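13 July 2026
Severin Kofler

Bench day. Started with the dowel joints for the Felby shelf, the job left over from February. Veronika wants it up before her mother visits, so the order of work is now fixed: dowels, side panels, back slat, wall.

The dowel stock came from Schnyder in 500 mm lengths. Thirteen pieces in the bundle, one split at the end and put aside for pegs. Diameter is consistent enough along the length, but two of them rock when rolled on a flat surface. I marked the high side of each in pencil and will use them where the bow faces the wall.

Cleared the table down to the panel and laid the pale board over it. It gives a smooth face to work against and shows up any gap under a piece straight away. The panel underneath is still plain along the back strip and could do with a coat of oil. The aluminium rails need nothing. 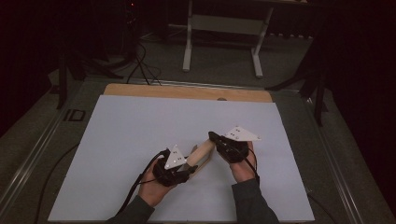

Photo: Katia Messina

A short round piece is easier to judge held at a slant with a hand at each end. Laid square to the table edge, the eye follows the edge and misses a slight bend. The thin slat goes on the same slant underneath it, for comparison. I have checked stock this way for years and see no reason to buy a gauge.

Cut list after lunch. Four cross pieces at 470 mm, which leaves 30 mm per length less the kerf, so the offcuts are no use except as plugs. Fabian suggested going down to 450 and keeping the longer ends. Declined. The side panels are already drilled.

Glue is the Meria, second bottle. The first had thickened in the cupboard and went in the bin. Open time is given as ten minutes and I would plan on seven in this weather. Dry fit first, then all four in one go, clamps set to width beforehand.

Slat: 47 mm wide at one end, a little under at the other. Plane the wide end or turn it to the bottom, where the skirting will hide it. Undecided.

Burgi Marti rang about the borrowed clamps. She can have two back tomorrow and the long pair once the shelf is out of them.

Still to buy: 180 grit, wall plugs, pencil.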